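Matos: a word list of household and clothing terms

Matos is a plain-text word list for people who catalog, translate or label everyday household goods. It covers clothing, linens, kitchenware, small furniture and cleaning supplies. The current release has 1376 entries in English, and 768 of them also have a Portuguese equivalent.

The list began as a glossary for the secondhand shop catalog at Skostitine, where the same item kept turning up under different names. Joana Guerreiro merged the shop's two spreadsheets and Jarlath Phelan wrote the first set of definitions.

Files

matos.tsv: the full list, one entry per line
matos-pt.tsv: only the entries with a Portuguese equivalent
retired.tsv: old terms and the entry that replaced each one
check.py: looks for duplicate ids, empty fields and broken references
NOTES.txt: decisions on spelling and grouping

All files are UTF-8 with Unix line endings. Fields are separated by a single tab. There are no quoted fields, so please turn off quote handling in your reader or the entries with inch marks will come out wrong.

Columns

id: a short code that never changes, for example cl-0412
term: the preferred name, lowercase, singular
also: other names, separated by semicolons
group: one of clothing, linen, kitchen, furniture, cleaning, other
definition: one sentence
pt: Portuguese equivalent, or blank
see: id of a related entry, or blank

A blank pt field means that the entry has not been translated yet. Where we looked and found no good match, the field holds a single hyphen.

How terms were chosen

We started from 3000 catalog lines and removed brand names, sizes and colors. What was left was sorted by hand into groups. When two names were in common use, the preferred term is the one that appeared more often in the catalog, and the other went into the also column. Regional words were kept if at least one contributor used them at home.

Rui Brandão and Estíbaliz Bustamante went through the clothing group line by line. Most of the changes were to sleeve and collar terms. "Short-sleeved shirt" is the parent entry for polo shirt, camp shirt and T-shirt. "Top" was retired, and so was "blouson," which had been used for three different things.

Using the checker

Run this from the main folder:

python check.py matos.tsv

It needs Python 3 and nothing else. No output means no problems found. With the option --pt it also compares matos-pt.tsv against the full list and prints any id that appears in one and should appear in the other.

Known problems

The furniture group is thin, and 70 of its definitions are only a few words long.
"Hanger" and "coat hanger" are still separate entries. They should be merged, but the Jotden import script refers to both ids.
Hooks are split between furniture and other, depending on whether they are fixed to a wall.
Portuguese terms follow European usage. Brazilian terms have not been added.

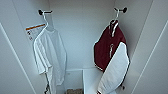
Page last modified in February by aquintela

Sending changes

Small fixes can go straight to Afonso Quintela as an edited line with its id. For a new entry, send all seven columns, even if pt and see are blank, and leave the id as NEW. Please do not reuse an id from retired.tsv.

Definitions should say what the thing is before what it is for. Keep them to one sentence and avoid naming a material unless the item is always made of it.

License and credit

The list may be copied, changed and used in paid work. Please credit "Matos word list, Skostitine" and say if you have changed any definitions. The checker is under the same terms.

Related lists

Cidden covers garden and workshop tools in the same column layout. Its ids start with gd and ws, so the two files can be joined without clashes.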